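Filed under: Project updates > Breathing & lung health

Plulleo singing-for-breath groups: where we've got to by March

Dear Corina,

You asked for something you could read on the train, so I've kept the spreadsheet separate and this is just me telling you how it's going. Mostly well! A couple of things have slipped and I've put those in too, a bit further down.

The groups first. We've got 40 people with long-term lung conditions signed up across the two sites, Latitz and the old chapel hall on Brovix Lane. Most have COPD or bronchiectasis, and there are a few with asthma that's never really settled. You'll remember we'd planned on one site until summer, but the waiting list at Latitz got silly (people were ringing me at home) and the chapel had a free slot at two in the afternoon. It's on the flat and there's a bus stop outside, so off we went.

Chie Kubo is leading the singing at both and I can't say enough about her. She starts everyone off sitting down, with shoulder rolls and long slow breaths out through pursed lips, and then she sneaks the songs in before anybody's had time to be shy. We had a gentleman at Latitz who told me on his first afternoon that he'd come for the tea and would not be opening his mouth. He's now asking for more Everly Brothers.

On numbers coming through the door, a normal session gets 14 at the chapel and 20 at Latitz. January was poor. It was bitterly cold and a lot of our people don't go out in that, quite rightly, and then there was a chesty bug going about and I asked anyone with a sniffle to stop at home. We ran two sessions over the phone instead, which were chaotic with the delay on the line but people liked hearing each other. I'd do it again next winter, only with some practice first.

The breathlessness questionnaires are where we've slipped. Everyone was meant to fill one in when they joined and another at twelve weeks. The first lot are done. The second lot are patchy, partly January and partly me, I handed them out at the end when everyone wanted their coats. Now we do them at the tea break, and I've got a lot more back. I don't want to tell you the singing is improving anyone's scores until I've got the full set in front of me. What people say to me is that they panic less when they get puffed on the stairs, and several have said they sleep better, but that's people being kind to me over a biscuit and I know you need more than that.

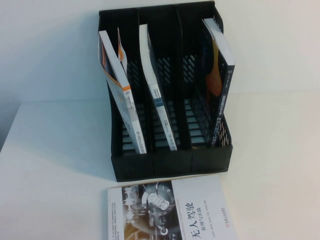

The three-slot file rack, Plulleo office.

Money next. We've spent £425 of the equipment line, nearly all on proper upright chairs with arms for the chapel. The ones that were there already were low and squashy and you can't get a decent breath in them, never mind get up again. Hall hire is on budget at Latitz and slightly over at Brovix Lane because of the heating, and I'd like to move a little across from printing to cover it. We've hardly printed anything. The large-print songbooks came out cheaper than quoted, thanks to Aebischer the printers, who also ran off a second batch when we found a verse missing from "Moon River". Is moving it across all right with you, or do you need a form? Happy to do a form.

Something I hadn't planned for is the partners. Husbands, wives, a daughter or two, they drive people in and then sit in the car park for an hour. Chie started waving them in when it was raining and now a good few of them sing as well. They're not counted in any of the figures above. One wife told me it was the first thing the pair of them had done together since his oxygen arrived, and I had to go and look very hard at the urn for a bit.

On safety, we've had no emergencies. One lady felt dizzy at Latitz, sat it out, had some water and went home with her son, and her practice nurse has since said she's fine to carry on. I've written it up in the incident book. Everybody now keeps their reliever inhaler on their lap instead of in a bag across the room, which was the respiratory nurse's idea. We've also got spare tubing space marked out with tape so nobody trips on anyone's oxygen line.

Before the summer I want to get the twelve-week forms finished, find somebody who can stand in for Chie when she's away in June, and have an open afternoon where families and the two GP surgeries can come and listen. I'd love you to be there. You would be made to join in, I'm afraid, it's all very gentle and there's cake.

Still stuck on transport. Four people at the far end of the valley want to come and can't manage two buses. I've asked the community car scheme and I'm waiting to hear. If you know anyone with a minibus, please say!

Give me a ring if anything needs more detail, mornings are best.

Recent updates
Warm-ups you can do in a kitchen chair
Latitz group: new start time
Getting out and about with portable oxygen
Songbook requests: keep them coming

Contact the Plulleo office | © Plulleo | Back to top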